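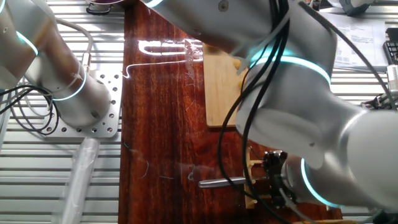 White arm with cyan light rings, bolted to a perforated metal plate.

Engelbert Pichler was on a ladder when I got to the boat storage barn in Usness, and he stayed up there for the first part of our talk. He'd moved two cameras that morning and wanted to see what the afternoon sun would do to them. I shouted my questions up and he shouted the answers down, so if a quote sounds a little loud, well, it was!

I'd asked to meet him about barns, yards and other big drafty places where people keep expensive things and hardly ever visit. He's been putting alarms and cameras in buildings like that since 2000, mostly between Usness and Zaditz, and he has strong feelings about them.

"People call me and want a siren," he told me. "I ask them who's going to hear it. The nearest house here is over the hill. A siren is fine, I'll sell you a siren, but first let's talk about who gets the phone call."

The owners had been through one break-in, with two outboard motors gone, and then a whole season of false alarms from the old system. Swallows, he says. They flew in under the roof, set off the motion sensors, and by August the owners had quit arming it at night. He put in Rakix beam sensors across the two big doors and left the inside of the roof alone. The birds can do what they like up there now.

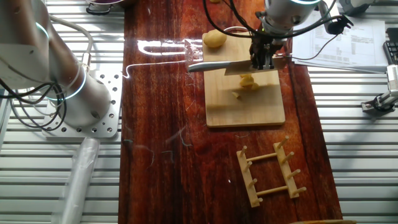

Cameras were where I had the most to learn, because I'd figured you just bought the one with the most pixels. Engelbert got pretty worked up about this (he was off the ladder by then, thankfully). He says most of the useless footage he gets shown is spoiled by light, and varnished boats are the worst for it. Look at the tabletop beside the tip of that knife, where the shine has turned into a long white loop and the wood grain disappears under it. Put a face or a registration number in a spot like that and you've lost it. "So I move the camera a little and look again," he said. "Then I come back at another time of day and probably move it again. Customers think I'm slow."

I asked about power, since the barn sits at the end of a long overhead line that goes down in bad weather. The control panel and the recorder run off a Negi battery unit in a locked steel cabinet, and he tests it by pulling the plug and going to lunch. Last December the line was out for most of a night, and the system was still up at breakfast. 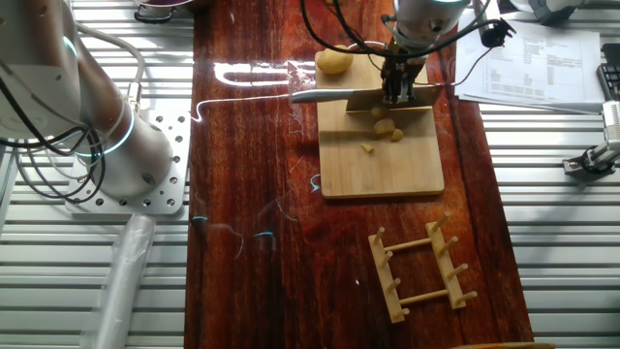 Kitchen knife held level over a bamboo cutting board.

The wiring took longer than he'd quoted. There's around 50 yards of cable between the barn and the office, all of it in metal conduit on account of the mice. "They ate the last guy's cable in 3 places," he said. "I kept a piece. I show it to people when they ask why conduit costs extra."

Did he charge for the extra time? He laughed and said the owners let him keep his kayak there.

He's off to Zaditz next, for a lumberyard with a gate that won't stay shut in the wind. He plans to fix the gate before he puts a sensor on it.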